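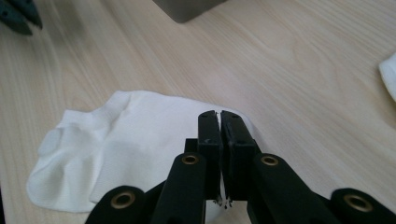 How to Darn a Sock (and Have It Feel Good Inside Your Shoe)

By Azra Petek
13 November 2022

My grandmother darned everything, including things that I'm fairly sure were past saving, and for years I thought of it as something that belonged to her generation and not to mine. Then I bought a few pairs of nice wool socks, wore through the heel of the first one by spring, and couldn't bring myself to throw it out. I pulled out her old tin of yarn, made a terrible lumpy mess of it, picked the whole thing out and tried again. The second try was better. By the fifth or sixth sock I was enjoying myself so much that I started asking my family for theirs!

So this is the method I've settled on. It's the plain old woven darn, which makes a little square of cloth right in the middle of the hole, and it works on almost any sock you can get a needle through.

What you'll need

A darning needle, meaning a longish one with a big eye and a blunt tip. A sharp one will split the yarn of the sock and make you cross.

Yarn or thread close to the thickness of the sock. For wool socks I use a fingering weight sock yarn with a bit of nylon in it. For thin cotton socks I use regular six-strand embroidery floss and separate out two or three strands. If you only ever buy one color, buy gray, it goes with more than you'd think.

Something smooth and rounded to put inside the sock. A darning egg or mushroom is lovely if you have one, but I learned on a light bulb (an old burned-out one, and I was careful with it) and my friend Waqas Lodhi swears by a tennis ball. An orange will do in a pinch, though you'll want to eat it afterward.

Small scissors and a good lamp. I do most of my darning in the evening, and white on white is the hardest of all to see after dark, so save your white socks for a sunny window if you can.

Before you start

Wash the sock and let it dry. I know, you were probably going to do that anyway. But a sock that has been worn a few times stretches out at the heel, and if you darn it while it's stretched your patch will come out too big and pucker after the first wash.

Turn the sock inside out if you're planning to wear it with the neat side showing, or leave it right side out if you want the smoother side against your foot. I leave mine right side out nearly always. My heels care more than anyone looking at them does.

Snip away any loose fuzzy bits around the hole, but don't trim back into good fabric and don't cut any loops that are still holding on. A ragged hole is fine. You're going to cover it.

Step 1: Set up the egg

Slide the egg into the sock and bring it up under the hole. Smooth the fabric over it and hold the extra in your fist behind. You want it snug, with the hole about its natural size. If you pull it so tight that the hole opens up like a mouth, let go a little.

Step 2: Sew a border

Thread your needle with a piece as long as your arm. Longer than that and it tangles, and you'll spend the evening undoing knots instead of darning. Don't tie a knot in the end. Just leave a tail of a few inches hanging.

Starting about half an inch out from the hole, sew a line of small running stitches up one side, in the sound fabric. When you're half an inch past the top of the hole, turn and come back down right next to your first line. Do three or four of these lines before you get to the hole itself. They look fussy, I admit, but the thin fabric around a hole is always the next part to go.

Step 3: Lay the long threads

Keep going up and down in the same way. When you come to the hole, carry the yarn straight across it and pick up your running stitches again on the other side. Leave a tiny loop at each turn, no bigger than a grain of rice. Wool shrinks a bit in the wash and those loops give it somewhere to shrink from.

The long threads should lie side by side, close but not crowded, like the strings on a harp. When you've crossed the whole hole, do another three or four lines in the good fabric on the far side.

Step 4: Weave

Turn your work a quarter of the way around. Now you'll go crosswise, over one thread and under the next, all the way over, and on the way back you do the opposite. Use the eye end of the needle if the tip keeps catching. After each row, nudge the yarn down against the row before with the side of your needle.

This is the part I love. Put the radio on. If you lose your place and go over two threads at once, back up and fix it if it's in the middle, and let it be if it's at the edge.

Step 5: Finish the ends

When the hole is filled and you've woven a little way past it, run the yarn through a few stitches on the inside and snip it, leaving a quarter inch. Do the same with your starting tail. No knots, please. You would feel a knot with every step you took.

Take out the egg, give the sock a gentle tug in both directions, and press it with a warm iron and a damp cloth if it's wool.

A few things people ask me

Osaze Edet wrote to ask about the toe seam, where a big toe likes to poke through. Darn straight over the seam as if it weren't there, but make your border wider on the side toward the toe.

Li-hua Kwan wanted to know about short athletic socks with lots of stretch. They can be darned, and I do it, but keep the patch small and the stitches loose. If the elastic in the cuff has given out, I'd cut that sock up for dusting.

And for thin spots that haven't opened yet, skip the long threads altogether. Just do steps 1 and 2 over the whole worn patch with matching thread. It takes ten minutes or so, and I keep a little basket of those by my chair for when the phone rings.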